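Dryer trips breaker a few minutes into every cycle, stacked unit, upstairs
Ticket 555 - Natberg Home Forum, Laundry and Kitchen
Status: closed by poster

Hi everybody! Long one, sorry. I'm keeping this as a running log because the last time I had a dryer problem I wrote nothing down and ended up buying the same part twice.

What I've got
Tall white stacked washer-dryer in the bedroom of the upstairs apartment on Zacharias Street. I rent the place out through Stinevix, so I can't just leave it broken. Washer is on its own outlet and has been fine the whole time. Dryer is electric, on a double breaker in the hall panel.

What it does
Starts normally, tumbles, gets warm. Then somewhere in the first few minutes - clunk, breaker's off and the whole thing is dead. Reset it and it runs again for a little while. Started in August, when we had that awful sticky stretch, and at first I blamed the window AC (wrong, it's on a different circuit and I should have checked that before I carried it down to the basement).

What I tried, in order

1. Cleaned the lint screen, pulled the flex duct, vacuumed everything I could reach. Got a truly disgusting amount of fuzz out of the elbow. No change. Drying felt a bit quicker before the trip, if that counts for anything.

2. Ran it empty on air fluff with no heat. Went the full cycle without tripping! Did it again to be sure and it was fine again. So I figured the motor was okay and the trouble was on the heat side.

3. Photos are attached. 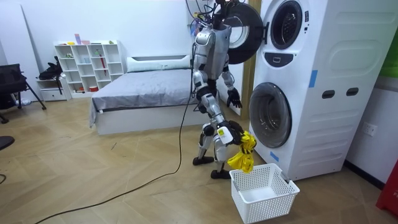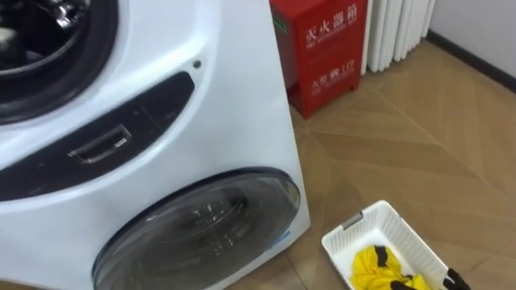 4. Swapped in a new power cord. The old one had a brownish mark near one of the prongs and I got very excited about it. Tripped again on medium heat, so I'd celebrated way too early. I'm keeping the new cord on anyway, that mark was ugly.

5. Took the back panel off with the breaker off and the cord unplugged (yes, both, please do both) and checked the heating element with my little Seker meter. Element to the dryer cabinet should read open. Mine didn't. I wiggled the coil a tiny bit with a plastic stick and the reading jumped all over the place. One loop had sagged and was close enough to the housing to touch it, and I'm guessing once it got hot it sagged the rest of the way.

6. Ordered a new element. It was out of stock at the first place, and the second place sent me one for a gas model, which doesn't even have an element like that, so I still don't know what was in that box. Third try was right. 5 days lost.

7. Installed it. Two screws and two spade connectors, then a lot of swearing getting the housing back on its tabs. I took a phone picture of the wires first, which I recommend, they're both red on mine.

Result
Ran 3 full loads back to back on high, towels included. No trips. Breaker was cool to the touch afterward and so was the plug.

Replies to stuff people asked

Did I replace the breaker? No. A couple of you said to start there and I get it, they do wear out, but it's holding fine now and I'd want an electrician in that panel, not me.

Could it have been the thermostat? I checked it while I was back there and it read closed at room temperature like it should. Same with the thermal fuse.

How did I get behind it? Slowly, with a helper and a pair of furniture sliders. Don't tug a stacked unit by the top half, please. We went from the bottom and kept a hand on the upper one the whole way.

Still open
There's a faint squeak on the first few turns when it's cold. Probably a roller. I'll start a new ticket if it gets worse, closing this one. Thanks so much for all the help!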